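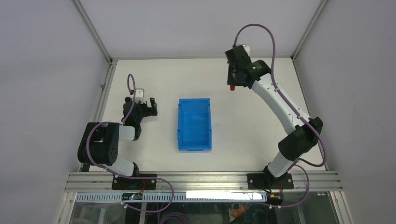
Skemo: a plain-text recipe box

README, last touched 22 March 2019

Hi! Skemo is the little script I use to keep my family's recipes in order, plus the recipes themselves. I started it after I lost the index card for my aunt's plum dumplings for the second time and decided that was enough of that. Everything is stored as text files you can open with whatever you like.

What you get

There are 384 recipes in the recipes folder, one per file. Most of them came out of two shoeboxes and a binder with a broken ring. The rest were typed in by Iraís Cárdenas, who also fixed my spelling of just about every chile in the collection (thank you, Iraís!). Soups and breads are in good shape. Desserts are a mess — I keep meaning to get to them.

How a recipe file looks

The first line is the title. After that come the servings, a blank line, the ingredients with one on each line, another blank line, and then the steps. If there's a story to go with the dish, put it at the very bottom after a line that says NOTES. The script skips over everything in there, so ramble all you want. I certainly do.

Getting started

You need Python 3. Download the folder, open a terminal in it and type:

python skemo.py find dumplings

You'll get a list of matching titles with a number next to each one. To print a recipe, use the number:

python skemo.py show 12

To change the servings, add the number of people at the end:

python skemo.py show 12 6

Scaling works fine for cups, spoons and grams. It does not understand "a handful" or "the small blue bowl," and my grandmother wrote most of her cakes that way, so those lines just get printed as they are.

Things that don't work yet

Eggs. If you halve a recipe with three eggs you'll be told to use 1.5 of them. Zbigniew Pawłowska sent me a fix that rounds up, but it made the custards too stiff for my taste, so it's off unless you add --whole-eggs.

Oven temperatures are a mix of Fahrenheit and Celsius, depending on who wrote the card. I add the F or C when I cook the thing and find out.

Notes longer than 2000 characters get chopped when you print them. The file itself is fine.

Adding your own

Send me a text file in the format described earlier and please tell me who the recipe came from, even if it's just "neighbor, upstairs." I'd love more bean dishes!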